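Início | Células | Garras | Calibração | Glossário | Contato
Imprimir esta página | Enviar por e-mail

Célula de mesa Kustari

A Kustari é uma célula de manipulação de mesa: um braço, uma garra de dois dedos, uma câmera pequena no punho e um tampo branco fosco onde ficam os objetos. Eu cuido de uma delas em Veltovport e fui juntando neste verbete o que aprendi na montagem, na manutenção e nos consertos (alguns bem bobos, já aviso!). A Beatriz Amaral revisou a parte de calibração, e a Phyllis Greenwood me cedeu as anotações que fazia antes de eu chegar.

Montagem

O braço vai parafusado na base, e a base no chão, nunca na mesa. Parece detalhe, mas na minha primeira montagem prendi tudo na mesma estrutura e cada freada do braço balançava o tampo, aí eu passava a tarde achando que a câmera estava frouxa. O controlador é um Strachan e fica do lado de fora da célula, com 200 mm livres atrás para os cabos fazerem a curva sem forçar. O cabo da câmera corre pelo lado externo do punho, com uma folga generosa na última junta. Deixe mais folga do que acha bonito!

O tampo branco fosco ajuda muito quem trabalha com visão, mas mostra qualquer sujeirinha. Limpo com pano de microfibra levemente úmido e pronto. Álcool eu evito, no meu ele acabou deixando uma mancha lustrosa que a câmera via como objeto e levei uma semana para aceitar que a culpa era minha.

Calibração da câmera de punho

A rotina tem 14 poses, todas gravadas no controlador. O padrão xadrez fica no centro do tampo e o braço passeia em volta dele, devagar. Se o erro sai alto, a Beatriz recomenda conferir primeiro o aperto do suporte da câmera e só depois repetir as poses. O código 1588 na tela quer dizer que a imagem e a posição do braço perderam o sincronismo; reinicio o controlador e, voltando o aviso, troco o cabo de rede.

Terminada a calibração, tiro o padrão e faço uma conferência com coisas comuns, de formatos bem diferentes. Gosto de ter sempre alguma coisa transparente e alguma coisa brilhante, porque são as duas que mais enganam a visão. Os dedos ficam abertos, um em cada canto inferior da imagem, e é assim que vejo se a câmera girou no suporte: se um dedo aparece bem mais que o outro, algo saiu do lugar.
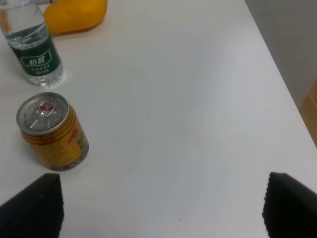 Vista da câmera de punho: garra aberta, lata dourada ainda fechada e garrafa de água 怡宝 mais atrás.

Lata é um bom teste de altura. A tampa reflete, a lateral também, e quando a estimativa erra o dedo desce demais e raspa no tampo. Garrafa transparente já é outra história: costumo mirar no rótulo, que dá contraste, e deixo o plástico liso para quando tudo o mais estiver bem ajustado. Fruta entra na lista por ser irregular e por estragar se a força estiver alta demais (adeus, lanche).

Dedos e revestimento

Os dedos da minha garra são pretos, com superfície texturizada, e o revestimento é a peça que mais troco. A ficha da Latska, que fornece o jogo de reposição, manda inspecionar a cada 400 ciclos. Eu olho também no começo de cada turno, passando a unha de leve na ponta: se levantou um cantinho, troco o par inteiro. Trocar um só deixa a pegada torta, já caí nessa.

Para a troca, leve o braço à posição de serviço, corte a energia da garra e solte os dois parafusos de cada dedo. Os dedos têm lado! A Phyllis marcava o esquerdo com um risco de caneta na parte de trás e eu continuo fazendo igual. Depois de apertar, abra e feche a garra vazia algumas vezes e refaça a referência de abertura no controlador.

Defeitos comuns

Garra que abre de um lado só: quase sempre é sujeira na guia. Aspire, limpe e ponha uma gota de lubrificante, uma mesmo.

Pontinhos escuros sobre o tampo: podem ser resíduo do revestimento ou poeira qualquer. Limpe e olhe os dedos antes de continuar.

Imagem que congela com o punho girado: cabo esticado na última junta. Volte à seção de montagem, releia o pedaço da folga e refaça a passagem do cabo.

Ver também: Garras de dois dedos, Controlador Strachan, Padrão xadrez

Imprimir | Enviar por e-mail a um colega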